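13/09/2022

Everybody wants to talk about the smallest number. Three nanometers, who's got it, who's late, who's paying. Fine. I've written those columns too, I'll write more of them. But I spent most of August on the phone with people who buy chips for a living and not one of them brought up leading edge until I did.

What they wanted to talk about was old stuff. Power management parts. Motor drivers. Microcontrollers on processes that were new when I was in high school. Parts that cost less than a stick of gum and hold up a product that costs 825 dollars.

My argument, so you can stop reading if you hate it: the mature-node shortage isn't over, it's been moved. The big buyers are out of it. The small ones are carrying it for them. And the glut headlines we're all getting now are going to make it worse.

Start with Plaleck. They make control boards for commercial ventilation, nothing glamorous, and Janelle Dimaculangan runs purchasing there. She has 19 parts on her watch list. Last year at this time it was longer, she'll give you that. But the ones that are left are the bad ones, the single-source analog bits with no drop-in replacement, and for 3 of them her distributor won't quote a date at all. Not a long date. No date.

"I read that there's too many chips," she told me. "I'd like to know where they're keeping them."

Well, they're in memory. They're in phone and laptop parts, display drivers, the stuff that got double ordered and triple ordered when everyone was stuck at home. That inventory is real. It's sitting in warehouses and it's going to hurt somebody's fourth quarter. But you can't pull a display driver off a shelf and use it to regulate voltage on a fan controller. "Chips" is a word like "food". A warehouse full of mustard doesn't do much for a bakery.

I know this sounds obvious. Go read the coverage anyway. One word, one trend line, up or down.

And the trouble is that the people who decide on capacity read the coverage too, or their boards do. Obadia Mwakalinga did fab planning for years before he went over to Daltarance, where he advises on what he calls unfashionable silicon. His point is that a mature line was never a great thing to build. The tools are hard to get (used ones got bid up like crazy), the margins are thin and customers beat you up on price the minute they can. The only window where a board says yes is when customers are screaming. They screamed for two years. Some expansions got approved. Now the word is glut, and he's watching the second phases quietly slide.

Slide to when? He doesn't know. He says the slides don't have a date on them. Thats a planner's joke, I think.

The usual answer is long term agreements. Sign up for volume, put money down, get your allocation. And sure, if you're a carmaker. Brandberg, who distribute to the little guys, have been trying to put together a pooled version, where a bunch of small customers commit together. Azadeh Sadeghi has been running it and she's straightforward about how it's gone. The minimum the supplier wanted on one part was more than her whole pool uses. Her biggest member takes 3,000 pieces a year. A foundry doesn't wake up for 3,000 pieces a year. A foundry doesn't know that customer exists.

So the small customer goes to the broker. And pays whatever. And gets parts with no paperwork, tests what they can, ships the rest on faith. I had two different people describe that to me and ask me not to use it with their names, so no names.

Or they redesign. Everyone says redesign like it's a weekend. Vilém Čierny is a contract engineer, he does nothing but swap-outs now, and he'll tell you the schematic is the easy bit. Then firmware. Then the board layout, because the new part has the pins in a different order. Then safety certification all over again, and the labs are backed up as well, and you've spent a year and a chunk of money so that your product can do exactly what it did before. He's busy, he's not complaining. But he thinks about half the jobs he's brought are for parts that will themselves be short by the time the board ships.

I've been asking the subsidy people about this. The money's signed now, everyone's had their picture taken, and the way the talk is going most of it wants to be near the front of the line. I get it. Leading edge is strategic, it's hard, it's national pride. There's some set aside for older processes and I'm glad of it. But set aside for whom? If it goes to lines that are already spoken for by three automakers then Janelle's list is still the same length in two years time.
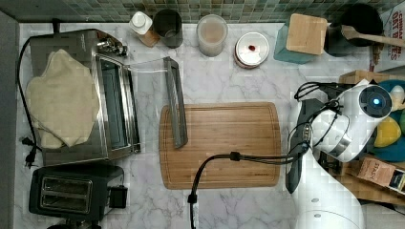
Mature silicon is the part of this business that you touch all day without ever thinking about it. Data centers get the keynote. The stuff I mean has no keynote, it has a plug on it. A stainless toaster oven with its control knobs, a black two-slot toaster on the same counter, a towel thrown over the top. That's the end of the market I'm on about, small appliances, and plenty of models in that category have some cheap controller or power part inside that no one would ever put on a slide. Makokha build for that category under other people's labels and Stella Nyanda, who handles their component side, says retailers simply don't believe her when she gives a part as the reason for a late order. They read about the glut as well. They think she's angling on price.

What would I do? Couple of things, none of them clever.

Publish the numbers by process node and by part type. Suppliers have them. Distributors have most of them. If lead times came out split between memory, logic, analog and power, every month, then the word glut would have to work a lot harder to get in a headline.

Put a small-customer condition on the public money for mature lines. A slice of wafer starts, held open, at a listed price, sold through distribution. Obadia hates this one btw, he says it'll get gamed, brokers will set up as small customers within a week. He's probably right about the first year. I'd still do it and then fix the gaming.

And pay for the second source. This used to be normal. Big buyers wouldn't touch a part unless two companies made it. Then everybody got efficient and dropped it, and now you've got whole product lines hanging off one part from one line in one building. If a buyer with real weight, and I mean the government here, went back to insisting on two sources for the boring parts, the small customers would get the benefit without having to ask for it.

I'll get mail saying prices will sort it out. Raise the price of a forty cent part and somebody will build the line. Maybe. But the people paying more for it over the last two years have mostly been paying brokers, and brokers don't pour concrete. The foundry saw hardly any of that money. So the signal everyone's waiting on went to a guy with a storage unit.

Janelle emailed while I was finishing this. One of her 3 has a date now. It's next August.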